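The Jacket

My aunt's apartment had to be empty by the end of the month, and I was the one who lived closest. The landlord was Dandex, a company with an office on the ground floor and a woman at the window who gave me two keys and a form. The form asked for the condition of the walls. I put it in my coat and went up.

I started with the kitchen because I thought it would be easy. It took all of the first day. She had kept jars, and lids that fit none of the jars, and a drawer of instruction books for things she no longer owned. There was a Skuka coffee grinder still in its box. I had given it to her in December, six years earlier. The tape had not been cut.

The second day I did the bedroom. I had been told to make piles, one for the church, one for the cousins, one for the trash. The closet was deeper than it looked from the door, and the clothes at the back were not hers. They were my uncle's, or they had been mine, or they belonged to whoever had slept on the couch over the years. She had taken in a lot of people and they had all left something.

I put everything on the bed as it came out. The sheet was one I remembered, white with red roses. I had slept on it with the measles. I used to follow the stems with my finger until I lost my place, and then I would start again from the wall side.

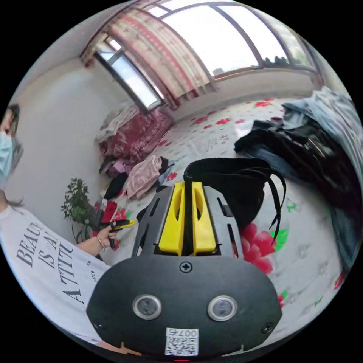 The jeans went together in one heap. I checked the pockets first, because my mother had called and told me to. I found bus tickets, a comb, and a receipt from Ó Súilleabháin, the hardware store on the corner, for a hinge and a can of white paint. I remembered the paint. She had done the bathroom door with it and got it on the cat.

The black jacket was the last thing off the rail. I knew it right away. My uncle wore it to work and to weddings, and after he moved out she wore it to take down the garbage. When I was small I thought it was part of him. I sat down on the edge of the bed and went through it as I had the rest. The outside pockets had nothing in them but lint. There was a pocket inside, with a button, and in it was an envelope folded in half.

It held 300 dollars and a piece of paper in her handwriting. The paper said, "For the Baltska trip." There was no date on it.

Baltska was the lake where we were supposed to go the summer I turned ten. She had talked about it all winter. There was a boat you could rent, and a hotel with a dining room that looked over the water. Then the car needed work, or he lost his job – I have heard it both ways – and we went to the city pool instead. She never brought it up again and I stopped asking.

I called my mother and told her about the money.

"Where was it?" she said.

"In his jacket."

"He never knew that," she said. Then she asked me how the closet was coming along and whether I had eaten.

I said it was coming along. I put the envelope in my coat with the form from Dandex. The church pile got the jeans and most of the sweaters. The cousins got the pink things, which one of them had asked for by color over the phone. I stripped the bed last and could not decide about the sheet, so I folded it and set it on the chair by the door.

It was getting dark by then. I tried on the jacket in front of the bathroom mirror. It was too wide in the shoulders and the sleeves came down over my hands. I kept it on while I carried the bags to the car, 2 at a time, and I still had it on when I took the keys back to the window.

The woman looked over the form.

"You left the walls blank," she said.

I borrowed her pen and wrote that they were fine.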